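Sorting room reopens at Kondorham with new trays and longer hours

The sorting room at the Kondorham reuse centre has opened its doors again after a spring of painting, scrubbing and a good deal of shifting things from one end of the building to the other, and regulars who came along on the first morning in July seemed very glad to be back.

The centre, run by the charity Clustora, takes in the odds and ends of household life that are too good to throw away, such as bottles, tubs, sponges and packing pieces, and passes them on to schools and playgroups in the town. Last year 249 households brought something in, and the organisers are hoping for a good many more now that the room stays open until 4pm.

The biggest change is a simple one. Everything used to go into one deep crate, which meant a lot of rummaging (and a fair bit of grumbling!), but items are now sorted into shallow coloured trays on the tabletop, so that the clear plastic can be kept apart from the softer bits and pieces.
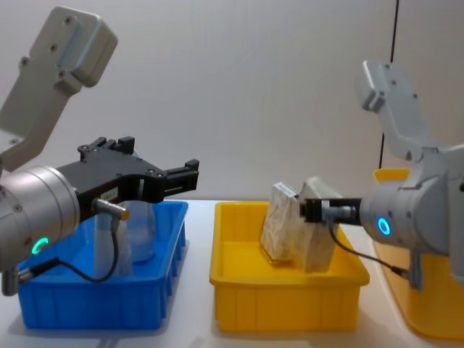
Clustora says the trays are easy to lift and to rinse out, and it has ordered 16 more for the second room on Vieira Lane, which should be ready by the autumn. Anyone with clean containers to spare is warmly invited to drop them off at the side door from 10am.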